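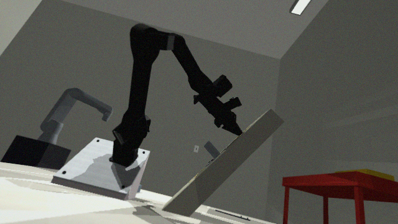 Dede Issahaku, célula Idon (Lulmont)
Incidencia 3786 · abierta en julio · Estado: resuelta, con un pendiente
4 min de lectura

Hola a todos. Reabro la incidencia porque la cerré demasiado pronto la otra vez y me lo merezco :) El síntoma es el de siempre: en la celda simulada, cuando el brazo negro baja hacia el tablero inclinado, Katska corta la trayectoria con "contacto no previsto, eslabón de punta". En pantalla la punta de la pinza se queda tocando o casi tocando la cara de arriba del tablero, y con el brazo casi en silueta no hay manera de saber a ojo si hay contacto o no. Así que a ojo no lo vamos a sacar, y dejo apuntado todo lo que he ido probando por si le vuelve a pasar a alguien.

8:40. Arranco la escena desde cero, sin tocar nada, y lanzo la bajada 30 veces seguidas. Falla en todas, y siempre en el mismo paso del registro, el 124. Esto ya es buena noticia, porque un fallo que sale siempre en el mismo sitio se deja perseguir (el del mes pasado, que salía cuando le daba la gana, me quitó el sueño).

9:15. Primera sospecha, la placa base. En la última importación la placa entró con el origen en una esquina y tuvimos que recolocarla a mano. Comparo la posición de los cuatro puntos de fijación con el plano de montaje y cuadran los cuatro. La base del brazo, igual. Descartado. Ojo, que aquí perdí un buen rato mirando las coordenadas respecto al mundo cuando el plano las da respecto a la mesa, ¡no hagáis lo mismo!

9:50. Segunda sospecha, el segundo brazo, el azul grisáceo que está detrás a la izquierda. Queda lejos de la zona de trabajo, pero tiene su propia malla de colisión y alguna vez nos ha dado avisos rarísimos. Le desactivo las colisiones, repito la bajada y sale el mismo error en el mismo paso. Lo vuelvo a activar. Por favor, si lo desactiváis para una prueba, volved a activarlo, que la escena se guarda sola al cerrar y luego el siguiente trabaja sin red y no se entera.

10:20. Tablero. Su malla de colisión es la simplificada, o sea una caja que lo envuelve, y pensé que a lo mejor la caja era más gruesa que el propio tablero. Activo la vista de mallas y va ajustada. El bloquecito azul grisáceo que sobresale hacia la mitad tiene su caja aparte y también está bien. Pruebo a quitar el bloque de la escena, por si el corte venía de ahí y el mensaje nos estaba mintiendo. Nada, el paso 124 otra vez.

11:05. Escribo a Siddiqui, que son los que nos pasaron el modelo de la pinza, y mientras contestan abro el archivo de la herramienta. Y ahí estaba. El punto de herramienta (TCP) seguía definido para los dedos antiguos, que son más cortos. Con los nuevos, la punta llega 2 mm más abajo de donde el planificador cree que está, así que él calcula una aproximación limpia y el motor de física ve un dedo metido en el tablero. Los dos tenían razón, cada uno con su geometría. Siddiqui me lo confirmó después: el archivo que nos mandaron traía la malla nueva y los parámetros viejos.

11:30. El arreglo, por si alguien tiene una copia local sin actualizar:

Abrid la configuración de herramienta en Katska y cargad el perfil "dedos largos". No editéis el valor a mano en el perfil antiguo, que lo comparten otras dos escenas.

Guardad, cerrad la escena del todo y volved a abrirla. Con recargar no basta, el planificador se queda con el valor anterior en memoria (esto me costó un café y unas cuantas palabrotas).

Mandad el brazo a la posición de reposo antes de lanzar la bajada. Si arrancáis con la punta ya pegada al tablero, el contacto inicial dispara el mismo aviso y parecerá que no se ha arreglado nada.

12:10. Otras 30 bajadas con el perfil nuevo y ni un solo corte. También he pasado la secuencia completa, con la retirada, y el registro sale limpio.

Lo que queda pendiente: la luz. Ya sé que no tiene que ver con el error, pero el brazo se ve tan oscuro y la superficie de apoyo tan quemada por la izquierda que revisar un contacto en esa vista es un suplicio. Me gustaría bajar la exposición y poner una luz de relleno del lado del tablero. No lo toco sin permiso, que sé que hay gente comparando capturas antiguas con nuevas. Si os parece bien, contestad aquí y lo hago en una rama aparte.

Ah, y en la célula física de Idon el TCP lo medimos al cambiar los dedos y está bien, lo he comprobado esta misma mañana en el controlador. El lío era solo del modelo. Dejo la incidencia como resuelta y abro otra para la iluminación en cuanto alguien me diga que sí.

Contacto: soporte de célula, Lulmont · © Idon · Volver arriba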